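What "local" means on a honey jar

I have bought honey from the same shelf in the same shop in Kerkamville for years, and until March I had never read the back of the jar. The front said Lowther Valley Honey. There was a drawing of a hill with a creek running past it, and the hill looked enough like ours that I never thought any further. The back, in print I needed my glasses for, said the contents were blended from local and imported honeys.

Plenty of people already knew this sort of thing went on and I was slow to catch up. But I have spent some time since then reading labels and talking to people who keep bees, and I have come to a view. The word "local" on food should have to mean something in law, with a distance attached to it, or it should come off the front of the jar.

At the moment it means whatever the seller would like it to mean. A packer can bring honey in by the drum, warm it, filter it, mix in a share from a nearby apiary and sell it under the name of the town where the packing shed stands. As long as the country of origin statement is on there somewhere and isn't false, most shoppers will never hear another word about it. The statement itself tells you very little. It might say that a certain share of the ingredients came from this country. It won't say which part of the country, or what time of year, or what the bees were working.

Remedios Fajardo runs hives on the Lowther side of the range and sells at the Saturday-style markets and from her gate. She has 223 hives, which puts her well past a hobby and well short of a business that can buy shelf space in a supermarket. I asked her what bothered her most about the blended jars and I expected her to say the price. She said it was the colour. Her honey changes colour through the year. The spring honey is pale and the late summer honey is dark enough that people ask her if it has been burnt. The blended honey is the same amber every month of the year, and her customers have learned from it what honey is supposed to look like. Then they stand at her table and ask why hers is wrong.

I think that is a real cost, even though it doesn't turn up in anybody's accounts. When a food is always the same, people lose the ability to tell anything from looking at it or tasting it. They have only the label left, so the label had better be telling the truth.

The same goes for the word "raw". I had assumed raw honey was honey that had not been heated, full stop. Ask five packers and you'll get a range of answers. Some mean it was never warmed past the temperature of the hive. Some mean it was warmed enough to run through a filter and no more. Others seem to mean that it was heated a bit less than the honey in their other jar. All of these can sit beside each other on the shelf with the same word on them, and the one that cost the least to produce will usually be the one with the nicest lid.

People who defend the present arrangement make a few points, and I don't want to wave them away. The first is that honey is honey, and that a blended jar will do you no harm on your toast. I agree with that. I have eaten a great deal of it and I am fine. My complaint has nothing to do with safety. If I pay extra for a wool jumper and it is half acrylic, the jumper will still keep me warm, and I would still want my money back.

The second point is that small producers can't supply everyone. This is also true. In a poor season there isn't enough honey from the valley to fill the shelf in one shop, never mind a chain of them. Imported honey fills the gap, and people on a tight budget are entitled to buy something sweet at a price they can manage. I have no quarrel with a jar that says "blended honey" in letters as big as the brand name. I would probably buy it for baking. Nothing in a stricter rule would stop anyone from selling it.

The third point is the one I hear most, and it is that rules fall hardest on the little people. Ramil Dagdag, who used to do the paperwork for a group of growers and now keeps a few hives of his own, put this to me quite strongly. He remembers when the growers tried to set up their own mark for local produce, under the name Cladell. The idea was a green sticker, a map on the back and a yearly visit from somebody independent. The visit had to be paid for, and the fee was the same whether you had two hives or a thousand. The larger packers paid it without noticing. Most of the people the sticker was meant for never joined, and within 2 years the mark was mostly being used by the very companies it had been set up to distinguish them from.

I take that seriously, because it is what happened. To my mind, though, it is an argument against voluntary marks that charge the honest to prove they are honest. A legal meaning for the word would work the other way around. Mrs Fajardo wouldn't need to apply for anything. She would go on writing "local" on her jars, as she does now, and she would be in the clear. The burden would fall on whoever wanted to use the word for honey that had crossed an ocean.

What distance should it be? People get stuck on this and I don't see why. Pick one. I would be content with the boundaries of the shire and the ones that touch it. Somebody in the dry country further out might need a wider circle, since bees there are trucked a long way to follow the flowering, and I'm sure the beekeepers could say how wide. The exact figure matters less than having one printed on the jar where I can read it.

Checking is harder, I admit. Honey can be tested for pollen, and pollen gives a fair idea of where the bees have been, although heavy filtering takes most of it out. There are other laboratory tests and they cost money. I don't expect every jar to be sent away. But a packer has invoices, and the invoices say how many drums came in from where. A person from the department could look at those in an afternoon. We do it for fuel pumps and butchers' scales, and we don't regard it as an outrage against free enterprise.

There is a product called Kiledent on the chemist's shelf here, a honey lozenge for sore throats. I looked at that packet too, once I had started looking at packets. It gives the amount of honey in each lozenge and the plant the honey came from. I don't know if it does any good for a throat. I did notice that I could learn more about the honey in a cough lolly than about the honey in a jar of honey, and I can't think of any sensible reason for it.

In the meantime there are a few things a shopper can do. Turn the jar around before it goes in the trolley. Be wary of a place name on the front with no address on the back, and of any honey that never candies, even in the cold months. Ask the person at the market stall where their hives are. The ones who keep bees will tell you, usually at some length, and will want to talk about the rain as well.

I wrote to the packer of the Lowther Valley jar and asked what share of it came from Lowther. The reply thanked me for my interest and said that the proportions vary by season to ensure a consistent product. I wrote again and asked for the proportion in the jar I had in front of me, and gave the batch number off the lid. I am still waiting on that one. I have also written to our local member, who at least has an office on the main street, and I would encourage anyone else who buys honey in Kerkamville to do the same.

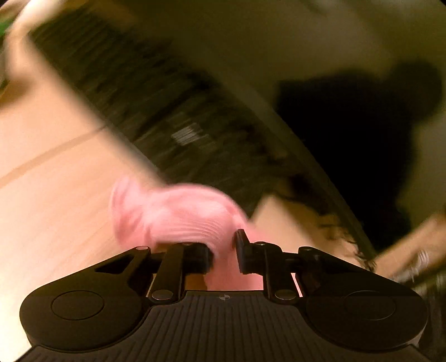 If you do write, keep it short and put the wording from the back of your own jar in the letter, exactly as it is printed. A letter with the label quoted in it is harder to answer with a pamphlet.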